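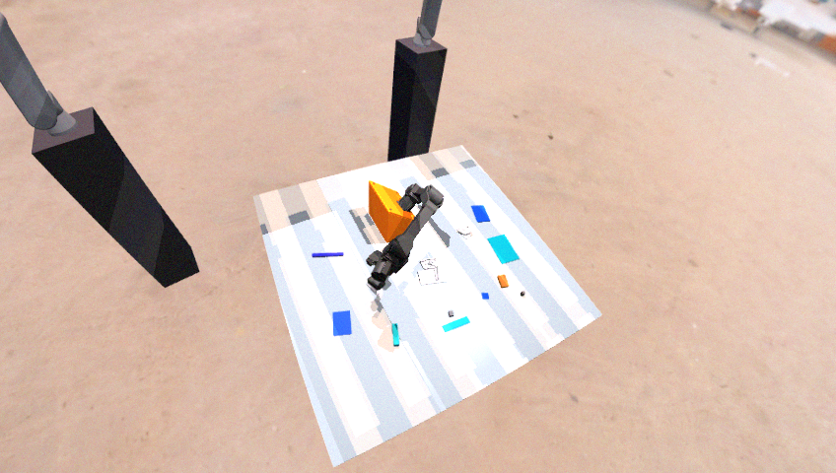

Kasun Jayasinghe - last updated April 17, 2025

Poson bench planning files

Hi, and thanks for looking! I put this folder together while working out what we could afford for the Atville bench, and it grew (as these things do) into a small dataset with a budget sheet attached. The idea was to try the layout in simulation before signing for any hardware. So there's one black arm on a square surface with blocks and flat pieces spread over it, and two tall black pillars standing off the surface with an arm segment on top of each.

What's in here
episodes/ - 3,344 simulated runs, 1,000 of them with the orange wedge
layouts/ - 60 block arrangements
budget.csv - every quote I got, with my notes

Money stuff
The arm quote is from Pullska and the mounts are from Ondrejka. Pullska's price is good until December, so please don't sit on it! I left 50 dollars per mount for bolts and cable ties, and I already think that's too low. Shipping is in its own column - add it yourself if you sort by total.

Known gaps
No spare gripper tips in the budget yet. Floor texture is whatever I had lying around, so don't train anything on it. If a quote looks off, write to me before you fix it, I may have the newer PDF.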